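Coron Packing Automation — Progress Report to Drorneo
Jan 7, 2021
Prepared by Jarmila Vondráček

The second stage began in November. Operators now spend up to 30 minutes per shift recording hand movements for the packing cell, with wrist markers worn throughout. The archive holds 2,438 recordings against a target of 4,000.

Staff duties have changed. Repetitive packing hours are down, and 36 employees have been retrained in checking and labeling. Vendula Kratochvíl reports that pay grades are unchanged — a condition of the grant.
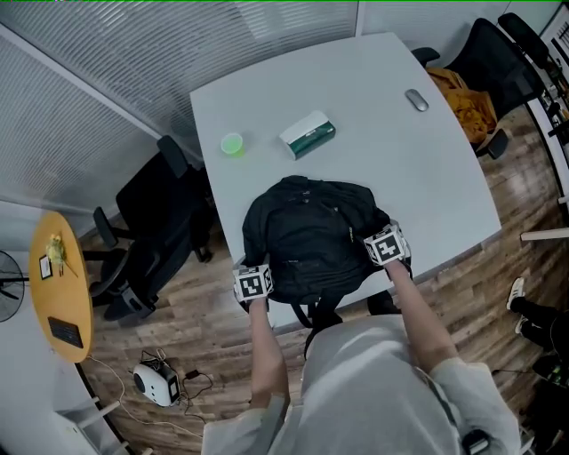 Backpack handling with wrist markers, both hands on the bag.

Remaining funds will cover operator time through the final stage.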